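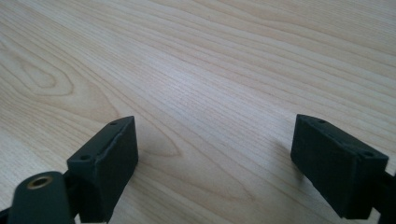
Tamuno, October

Progress report to the Braretti fund: working rules for hand-held gripper recording

The grant asked us to test whether the Pomiva good practice rules can be followed by a small team, and whether following them makes the recordings any better. We can answer the first part. On the second I am less sure than our application was.

There are 13 rules. We have used all of them since the start of the period and logged 1,935 recordings under them. Most concern the start of a take: clear the table, open the gripper fully, keep both fingertips in view, hold still before moving. These are cheap to follow and we have no complaint. An open gripper over bare wood is easy to check at a glance, and new operators learn it in a morning.

The rule on fingertip wear is weaker. It says pads must be replaced "when worn" and stops there. Is a ragged edge worn? Two of our operators said yes, one said no, and the text supports all three. We have written our own line for the Tamuno bench: compare each pad with a fresh one before the first take, and if the edges differ by eye, log it and ask a second person. I don't claim this is a standard. It is a stopgap until Pomiva defines the term.

The lighting rule asks for "even light across the work surface." Our table is pale and one side tends to come out brighter. Kiradent, who supplied the checking sheet, passes this. Pomiva's wording would fail it. We asked both which reading applies and have had one reply, which quoted the rule back to us.

As for results, we reviewed 200 recordings made under the rules against 200 made before. The newer set had fewer takes thrown out for a bad start. Please don't read too much into that. The reviewers knew which set was which, and the operators had also had more practice by then – either could explain the gap. I would not put it in a brochure.

Spending is on plan. The money set aside for outside certification is untouched, and I would like to keep it that way until someone can show us what the certificate checks beyond the paperwork.

Next period: a blind review of a fresh batch, a written wear limit with sample pads to go with it, and a decision on lighting. If the blind review shows no difference, we will say so and propose cutting the rules that cost the most time.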